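4.2 Empty starts and the rest-frame filter

Most of the trouble in the Joden set came from the first second or so of each clip. Demonstrators squeeze, pause, look for the object, squeeze again. The policy learns the pause. In our early runs it hovered over bare table and never committed — the loss looked fine the whole time.

We therefore treat the empty start as its own class of frame. A frame counts as empty when both fingers are visible, the gap between them is open, and no object shows up anywhere on the work surface. Labels were made by hand for 500 frames, then spread to the rest with a small classifier (same backbone as the policy, frozen, one linear layer on top). Figure 3 is a plain case. Harder ones have an object just entering at the border, or a finger hiding it.
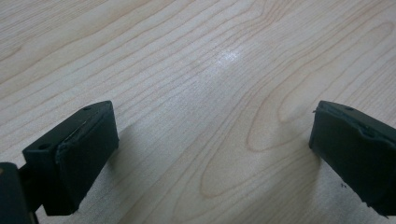
Figure 3. Empty-start frame from the hand-held gripper. Fingers open over a pale wood tabletop, nothing between them. Kept as a negative in the Ferkar split.

Training the classifier on one table only was a mistake. It learned the table. Swapping in a plain gray mat dropped recall badly, and we had to go back and label again with the Gazi clips mixed in. Strong grain and overhead glare were the two things it tripped on most, glare more than grain. Random brightness patches during training helped with the first kind of error and did alot for the second. Blurring the background did nothing useful, so left out of the final recipe.

Once labeled, empty frames are not thrown away. We tried that first. With all of them removed the policy closed its fingers on air at reset, having never seen an open gripper with no target. The final setting keeps 20 percent, drawn at random per clip, and pads the action target with the next non-empty motion. Keeping fewer gave jumpy starts. Keeping more brought the hovering back.

Results. Over 1,000 clips went into the Ferkar split after filtering. On the pick task the filtered policy reached 86 percent success, with the gain almost all in the approach phase; grasp failures after contact were about the same as before. We did not tune the grip force or the camera angle between conditions. Same seeds, same reset script, same objects.

One open point. The filter works on single frames, so it can not tell a demonstrator who is waiting from one who has just put something down and moved away. Both look empty. Flondumura has wrist pose for every frame and we use it in 4.3 to seperate the two, with a short window before and after.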